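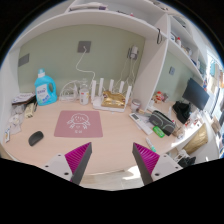

Junatau is a booking and stock service for rural clinics that need medicines brought in by road or by air. Orders are placed through a web page, so a clinic needs very little to take part: a computer with a mouse, a Wi-Fi router on the desk and one member of staff who has done the training.

Which clinics can join?
Any clinic within 100 kilometres of the Gornthorpe depot. Clinics further out can join a waiting list, which Ratih Saragih reviews each August.

What can be ordered?
Vaccines, blood products, antivenom and most routine medicines. The full list has 200 items. Controlled drugs still go through the district pharmacy.

When do orders close?
At 4 pm for delivery the next day. There are no flights on Sunday -- urgent requests that day go by motorbike.

How much can one flight carry?
One box, up to 20 items. Larger orders are split or sent by van.

What happens if our connection drops?
Ring the depot and the desk will enter the order for you. Do not place it again when you are back online, as you may be sent it twice.

How long are delivery records kept?
On the clinic's own page, 21 months. Older records can be requested in writing from Huia Tamihana.

Who do we contact about a damaged box?
Ikhsan Rahman at the depot, on the day it arrives. Keep the box and the temperature strip until you hear back.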